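Care of Film Costumes and Props at Home

The Ullgate Film Collection offers the following advice to members who keep screen-worn costumes, replica helmets or printed posters at home.

Store foam latex and rubber pieces away from sunlight and heaters. Stuff helmets and masks with acid-free tissue, and replace the tissue each March. Do not use newspaper -- the ink transfers.
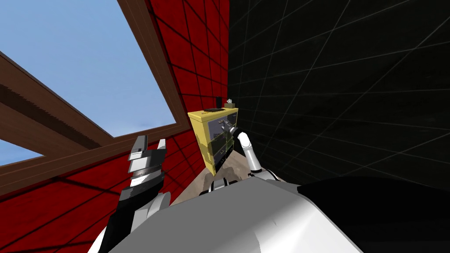 Yellow corner cabinet, computer rendering.

Painted armor should be dusted with a soft, dry brush. Household sprays must not be used. Posters are best kept flat, with no more than 2 to a sleeve, and should be handled with clean hands.

Capes and coats should hang on padded hangers under a cotton cover. Plastic garment bags are not suitable for long storage.

Questions may be sent to Italo Ferraro, Costume Care, Ullgate.

Page revised 6 May 2022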